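Tadach Walking Map and Island Guide, second edition: a review

Tadach is a small river island with one village, two landing places and a fort that has been in ruins for longer than anyone has kept records of it. Until recently the only printed map was a photocopied sheet handed out on the ferry. The walking map and guide by Pieter Le Roux replaced it, and the second edition came out in January. I used it for four days on the island and one on the mainland bank at Grarano.

What you get is a folded sheet and a stapled booklet in a card sleeve. The map is printed on both sides. One side has the whole island, the other has the village and fort at a larger scale, with a strip along the bottom showing the Grarano bank and the ferry road. The booklet covers history, place names, walks and practical details.

The mapping is good. Paths are split into surfaced, unsurfaced and seasonal, and the seasonal ones are marked with a broken blue line that is easy to pick out. I walked most of them and found one error: the path from the north landing to the old customs house is shown going east of the orchard wall, and it goes west. The contour lines are faint. On a low island that matters less than it would in the hills, but the flood bank does need to stand out more than it does.

The history section is the best part of the booklet. Le Roux starts with the first written mention of the fort, in a toll register of 1,589 entries where the island appears under its older name of Bawa. He then goes through the changes of ownership in order, with a short paragraph for each. At its largest the village had 809 people. It now has fewer than 200, and the guide is clear about when they left and where most of them went, which was Grarano.
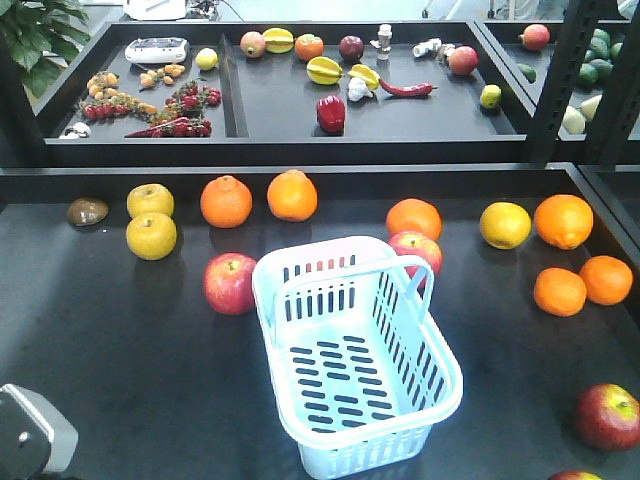
Place names get four pages. Each entry gives the current spelling, any earlier ones and a meaning where one is known. Where the meaning is disputed he gives both versions and leaves it there. I would have liked a pronunciation guide. The ferry crew say Tadach with the stress on the second half, and I had been getting it wrong for two days.

The walks are less even. Walks 1 and 2, round the shore and up to the fort, are well described and the timings matched mine. Walk 3 crosses the water meadows and depends on the river level. The text says to ask at the landing, but the office there closes at noon and the guide doesn't mention it. Walk 4 starts on the mainland and is really a description of the road to Grarano church. It could be dropped without loss.

Practical details are short and mostly right. The ferry times agreed with the board at the landing. The village shop is listed as opening at eight, and on my visit it opened at nine. There is no cash machine on the island and the booklet says so in bold on the first page.

The paper is the weak point. The map had split at two of the folds by the third day, and it was only ever in a coat pocket. The first edition was on a heavier sheet, according to the woman I bought mine from. Trollance, who publish it, also sell a laminated version without the booklet, but it is too stiff to fold small.

If you already have the first edition, the main changes are the mainland strip, the revised seasonal paths and two extra pages on the fort. I'd say that is worth it for anyone planning to walk the meadows. For a single afternoon on the island the old one will do, as long as you check the ferry times at the landing.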